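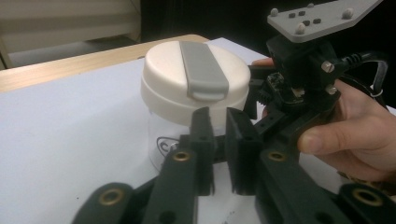 Search this site Search
June
By Hannelore Thaler

Wivora Pantry Project: second progress report to the Lightfoot Fund

This report covers the period from the first payment until the end of May. It follows the order of the work plan, except that the part on containers comes first. It was the largest item in the budget and you asked for more details about it.

Containers

In the application we wrote that we would replace the mixed jars and boxes of the shared pantry in Drenitz with one family of containers that fit each other on the shelf. We have now compared 16 models. Most of them were tall, and the tall ones gave us the same difficulty as before: the person who stands in front of the shelf cannot reach the bottom with a normal spoon, so the last part of the rice or lentils stays there for months. We have therefore decided for short and wide containers for all dry food, and tall ones only for spaghetti.

The form we prefer for the lower shelves has a clear body and a light screw-on lid, with a grey piece that goes across the top. The clear body matters more to us than we expected in the beginning. When the pantry users can see the level from the side, they do not open every container to check it, and the shopping list becomes more correct. The grey piece on the lid has one other small advantage, because it shows from above how the lid is turned. We ask everybody to leave it pointing to the front of the shelf. This is not yet done by all.

We have ordered 22 pieces. Of these, 7 have arrived and are in use for oats, flour, sugar and dried beans. The rest is promised by the supplier for the next delivery. The total price is 900 euros with transport, and it stays inside the budget line.

The working table

The light wooden table from the old sewing room was moved to the pantry in spring. It is solid and has a good height, but the wood takes stains from oil and from beetroot. We now put a smooth white cover on it for all work with containers. Spilled flour is of course difficult to see on white, but everything else is easy to see, and wiping is fast. A strip of wood remains free at the far side, and we keep it free.

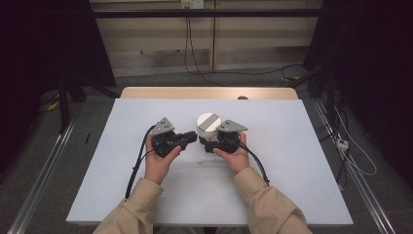
Hannelore Thaler
Project Coordinator, Wivora Pantry Project

Handling of the lids

Several older users told us in the winter that they had stopped to use the pantry for flour because the old lids were too stiff. For this reason every model was handled on the table before we decided. A short container stands well when it is held from both sides, and a tall one tips more easily. The wide rim was judged comfortable by most persons who tried it. Two users with weak hands still prefer a lid that lifts off, and for them we will keep four of the old boxes on the middle shelf.

Labels

This part is late. The labels were printed in Cloneck on paper that came off after the second washing, and we must order them again on a better material. The printer has agreed to share the cost. Until then we write on tape, with the name of the food and the month of filling.

Changes to the work plan

The opening hour on Saturday was moved from 9 to 10 in the morning, as the bakery delivery arrives before that and blocks the door. The course on storing dry food was planned for May and will now be in September. We ask for your agreement to this change. No additional money is needed for it.

Next period

- receive and wash the remaining containers
- new labels for all shelves
- buy a second white cover for the table, so that one can be washed
- write the one-page instructions for new users, in large letters

The receipts are attached as in the first report. The receipt for the transport is missing and I will send it when the supplier has corrected our address.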